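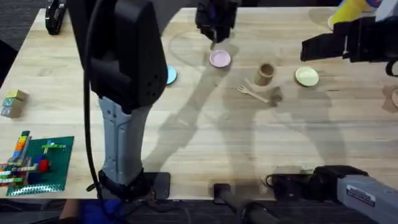 Ailbhe Hennessy

Workshop > Galleries > Two-Arm Table

We finally have both arms bolted up and sharing one table at Lustdale, and I have been grinning about it since September! The plan is simple enough. Oisín Cronin and I are comparing two sets of finger pads, the stock ones and the softer Garklow pads, on the sort of things you'd find at a picnic or in a toy box. Plates, a cardboard cup, a wooden fork, blocks and bricks. Cheap stuff, easy to replace, and much harder to pick up than it looks.

The opening shot is the picnic side of the table, with one gripper over the pink plate and the other over the yellow one. I love this view – you get both arms, their long shadows and most of our troublemakers in one go.

The plates first, then. A thin rim on a flat table is a rotten thing to grab, and the stock fingers like to skate over it. Coming straight down on the rim with one finger inside and one outside has been our best approach so far, and with the Garklow pads we got 14 clean lifts in a row before lunch (Oisín did a lap of the room). The pink one has become my favorite, it has just enough of a raised edge to give the pads something to hold.

The fork is the one I dream about. Wooden, light, nearly flat, and it spins the moment one finger touches before the other. We leave it lying at an angle on purpose so the wrist has to turn to meet it. Stock fingers are ahead here, much to my surprise! The soft pads fold under before they get a proper pinch.

The cardboard cup is all about grip force. Too much and it buckles, too little and it slides. We ended up at 5 newtons on the Histau controller and have stayed there, though Amber Oakley thinks we can go lower and she is usually right about these things.

Over on the left are the letter blocks in their little tower and the green Lego baseplate with its bricks. Blocks are a treat with either set of pads. Bricks are another story, and pulling one off the board without dragging the whole board along is going to need the second arm to hold things down. That's the next round, and I can't wait.

If you've tried soft pads on thin wooden cutlery, please leave a comment – I'd love to compare notes.

56 shares
2 comments

Related galleries
Finger pads, first fitting
Daly wrist mount, before and after
Eamon Nic Giolla's cable tidy
Histau controller on the bench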